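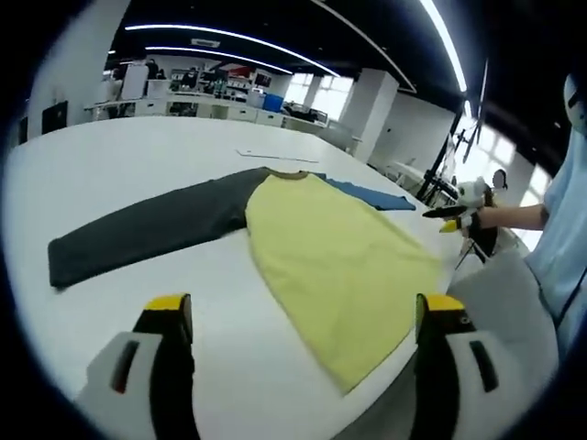

Einen Transfer-Ticker fürs eigene Vereinsblog zu führen macht riesigen Spaß, und man braucht dafür viel weniger, als die meisten glauben! Ich schreibe seit ein paar Jahren über den SV Grustoven, sechste Liga, und im Sommer wie im Winter ist der Ticker der Teil, den die Leute wirklich lesen. Den ersten Eintrag lege ich immer über die Farben an, damit man beim Scrollen gleich sieht, um welchen Verein es geht: ein blassgelbes Shirt mit dunkelgrauem Ärmel wie auf dem Foto lässt sich prima als Farbpaar für die Kopfzeile übernehmen, Gelb als Fläche, Grau für die Schrift. Und dann geht es los.

Schritt 1: Die Liste anlegen

Nehmt eine ganz normale Tabelle. Spalten: Spieler, Position, alter Verein, neuer Verein, Quelle, Stand. Mehr nicht. Bei »Stand« erlaube ich mir nur 2 Einträge, nämlich »Gerücht« und »fix«. Früher hatte ich noch »so gut wie fix« – das gab jedes Mal Ärger in den Kommentaren.

Schritt 2: Quellen sammeln

Vereinsseiten, Spielberichte, die Lokalzeitung, der Aushang am Sportheim. Ein Gerücht kommt bei mir erst rein, wenn es 2 Leute unabhängig voneinander erzählen. Als Nikau Pomare aus Brokenden zu uns wechseln sollte, hatte ich das schon im April von einem Jugendtrainer gehört und musste ewig auf die zweite Stimme warten. War das spannend! Am Ende stand er an einem Samstag einfach beim Aufwärmen auf dem Platz.

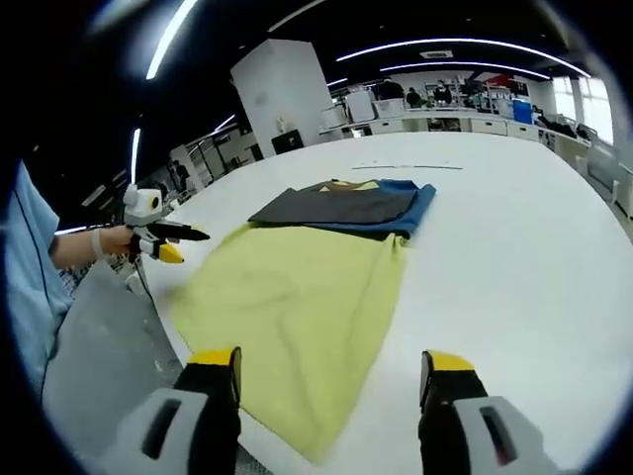
Schritt 3: Den Eintrag schreiben

Das Wichtigste gehört in den ersten Satz: wer, woher, wohin. Danach kommt, was der Spieler mitbringt, also Position, starker Fuß, Einsätze in der letzten Saison. Haltet euch kurz, 25 Wörter reichen für eine Tickermeldung locker aus. Wer mehr zu erzählen hat, macht einen eigenen Artikel daraus und verlinkt ihn.

Schritt 4: Nachfassen

Ruft beim Verein an! Ich habe mich lange nicht getraut, dabei freuen sich die Sportlichen Leiter in unserer Liga meistens richtig über Interesse. Fragt nach Vertragslaufzeit und Rückennummer. Bei Jugendspielern nenne ich den Namen nur, wenn der Verein ihn selbst schon veröffentlicht hat.

Schritt 5: Korrigieren

Platzt ein Wechsel, bleibt die Meldung stehen und bekommt einen Zusatz mit Uhrzeit. Beim geplanten Wechsel von Grabner zum TSV Umevis musste ich das an einem Abend gleich 2 Mal machen, und die Leser fanden es großartig, live dabei zu sein.

Wer mit Grustoven in einer Liga spielt und schon einen Ticker hat, darf mir den Link gern in die Kommentare setzen – ich nehme ihn in die Seitenleiste auf.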